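**November — small bedroom, clothes and bedding sort, afternoon**

Carried on from the landing cupboard. Started at 3 with the bed, as it's the only surface big enough to sort on.

Plan was the usual one: darks, lights, bedding, then anything that goes to Nesham for mending. Left the mat down on the bed and worked on top of it. The ribs catch on knitwear if you drag, so lift things off instead of pulling them across. I've written this before and still dragged the first one.

Reds kept separate again. After the Carnegie wash I don't trust any of them with pale blue, whatever the label says. Pale blue goes in on its own at the end, even if it's a small load.

Folding: sleeves in first, then thirds. Halves come out too wide for the Wudel boxes and the lid bows. Thirds fit with a finger's width spare at the side — checked on box 18. The Flundoner bags are better for bulky stuff but they slide off each other when stacked, so two high at most.

Cushion doesn't go in a box. Leave it on the bed.

Still to do:

- strip the patterned sheet and shake it out of the window
- roll the mat from the wall side, tie in two places
- relabel box 68, the old label has gone soft
- find out if the quilt can go in at 40 or needs airing only
- move the box list off scrap paper and into this book

Bed during the sort: 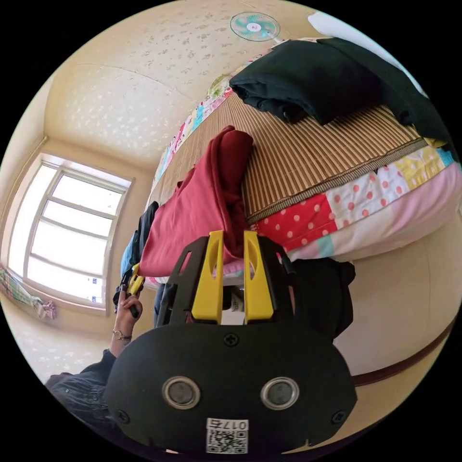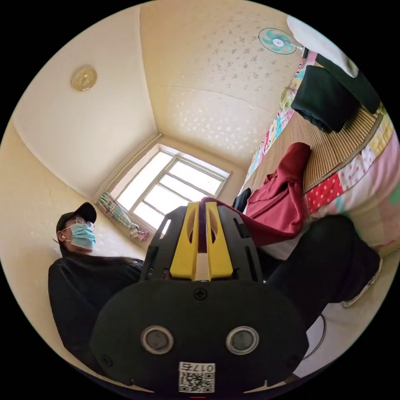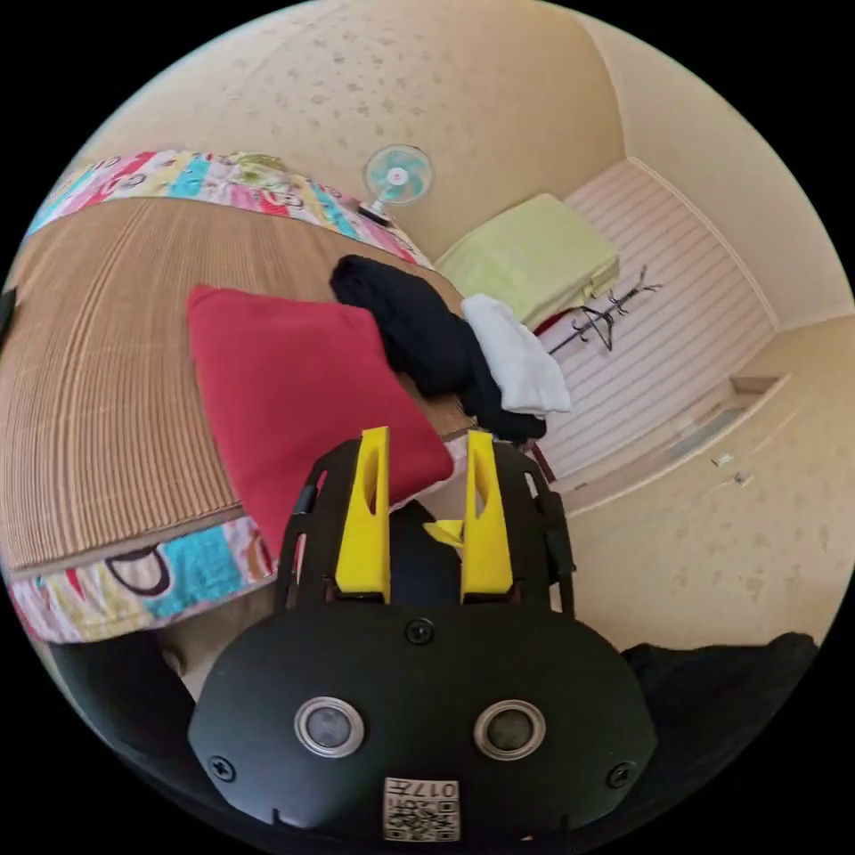

*Small bedroom. First: red, navy or black and light blue at the edge of the mat. Last: red cushion and black garment on the mat, white cloth over the side.*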